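How to tidy your marker pens into a case (and have them stay there)
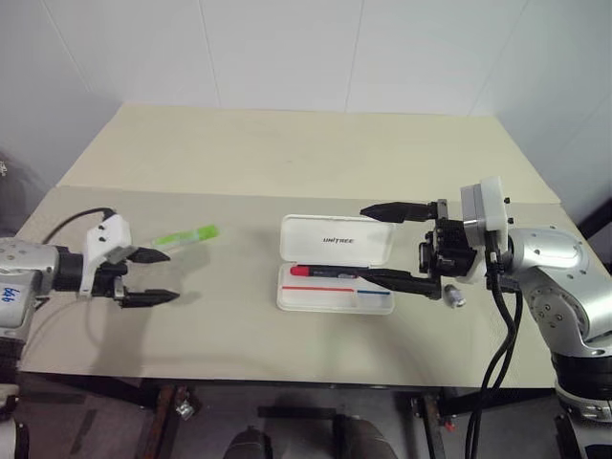

Red pen in, green pen still at large, lid up.

Every household has a pen drawer, and every pen drawer is a lie. Open ours last February and you would have found takeaway menus, a bicycle key and enough felt tips to draw a full-sized horse, of which perhaps a third would have got as far as the saddle. I have since moved the decent ones into a hinged plastic case, and I'm going to tell you how, at greater length than the subject deserves.

What you need

A case with a lid that opens flat back or stands up by itself. White is good, as you can see what's in it. A former product case does perfectly well if it's long enough. Mine says UNITREE inside the lid in black capitals, which has yet to put a pen off. If you're buying, the small Umetti box is fine and the Grurkitz one has a catch that will take your thumbnail with it.

Scrap paper. A damp cloth. Coloured tape, two colours.

Step 1. Clear a table

A whole table, or as much of it as your family will let you have. Pens roll. If you start on the arm of the sofa you will finish underneath it.

Step 2. Test everything

Scribble with each pen for the length of a till receipt. Good ones go to the left, dead ones in the bin. There will be a third group, the pens that write if you press hard and think kind thoughts. Bin those too. My neighbour Baldur Laxdal revives his by standing them nib down in a mug overnight, and he is welcome to come and collect mine.

Step 3. Match the caps

Do this before anything goes in the case. A cap of the wrong make will sit on a pen looking innocent for 5 days, by which time the nib is a twig. Push each one until it clicks. Odd caps with no pen can wait on the table until the end, and then you have to be strong about it.

Step 4. Mark out the tray

Decide what goes where and mark it. A stripe of red on the left and a stripe of blue on the right is plenty. Grímur Stougaard, who taught me woodwork and disapproved of most of it, labelled his pencil tray in eleven places and could never find a pencil.

Wipe the plastic first and let it dry or the tape will lift at the corners.

Step 5. Lay the pens in flat

Lengthways, lying down, caps all facing the same way. Permanent markers first, since they're the ones you'll want in a hurry when a parcel needs addressing. Highlighters go in last. They are usually fatter than they look, and if the lid meets one halfway down, don't lean on it. Take the highlighter out and try it on the other side of the tray.

Step 6. Shut it, then shake it

Gently. A bit of rattle is all right. If it sounds like a cutlery drawer going downstairs, fold a strip of cloth into the gap.

Step 7. Put it somewhere that isn't the drawer

Ours lives on the shelf by the phone. The drawer has already got a spoon in it.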